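Is the Dalsgaard two-finger gripper worth it over the Zanderero?

Asked in February in Grippers and end tools

We're choosing a gripper for a small arm and I've been running both models in the simulator before we spend anything. Short round parts, picked off a worktop, wrist camera only. The Dalsgaard page claims its flat fingers "hold any shape". Over 32 tries each it came out 2 picks ahead of the Zanderero, which doesn't impress me at a price of £1187. Am I missing something, or is this just brochure talk?

3 answers

Benjamín Bustos
Two picks in 32 is noise. Run a few hundred with the start positions shuffled and see if the gap is still there. I'd also distrust the sim on flat fingers against a round part, as everything hangs on the friction value and the default is usually generous. Halve it and run both again. If they both fall apart, you've been testing the physics settings. And ask Dalsgaard what they mean by "any". I asked Trastgate the same about theirs and got a PDF of cubes.

satville_lab
we have the zanderero, its fine

Tolly
Check what your wrist camera can really make out before blaming either gripper. My view at the grasp, low-res render:
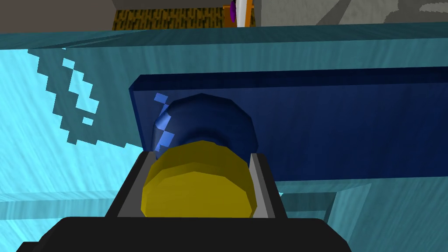

Wrist view, yellow cylinder between the grey fingers

Look at the blocky shadow on the left, and the dark blue shapes one behind the other. I wouldn't trust a controller to find edges in that. I'd fix the shadows first, then spend 30 minutes on the friction numbers like Benjamín says.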